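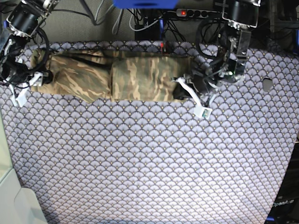
Section 6. When a gripper won't let go of the cloth

I rewrote this part on 7 July 2023, after the left gripper on our pair hung on to a jacket sleeve and the arm kept pulling. Normand Beaudoin was closest and got to the stop button first. The sleeve ripped, the arm was fine, and I spent the weekend reading logs so you don't have to!

You've probably got a snag if one arm has stopped short while the other keeps moving, if the motor hums without turning, or if the Dantas screen shows "grip load" over 80 for either side.

CAUTION: Keep your hands out from between the grippers until the power is off. An arm that looks stuck can still jump when the cloth slips free.

1. Hit the stop button. Don't use Pause - it leaves the motors on and holding.

2. Get a hand under the forearm (well above the wrist) and then switch off at the power strip. The arms drop when they lose power, and they're heavier than they look.

3. Wait 20 seconds.

4. Spread the fingers by hand, one gripper at a time. Slide the fabric out sideways. If it's wrapped around a finger, unwrap it, and if it's really jammed go ahead and cut it.

5. Look for threads in the finger joints and pull them out with tweezers. Check that the cable loop on each arm swings freely and hasn't caught on a bracket.

6. Power up, run Home with nothing in the grippers, then open and close each one a few times. You want both sides to sound the same.

7. Set the grip limit back to 400 in Dantas. It resets itself to the maximum after a hard stop, and that's what bit us the second time around.

8. Do your first fold at low speed with something thin, like a dish towel. Save the thick stuff with seams and linings for later.

Note: The table cover can get pinched along with the garment, so smooth it flat before you restart. I missed this back in May and dragged the whole thing toward me, coffee included.

If grip load still reads over 100 with the fingers empty, leave the power off and go to Section 9.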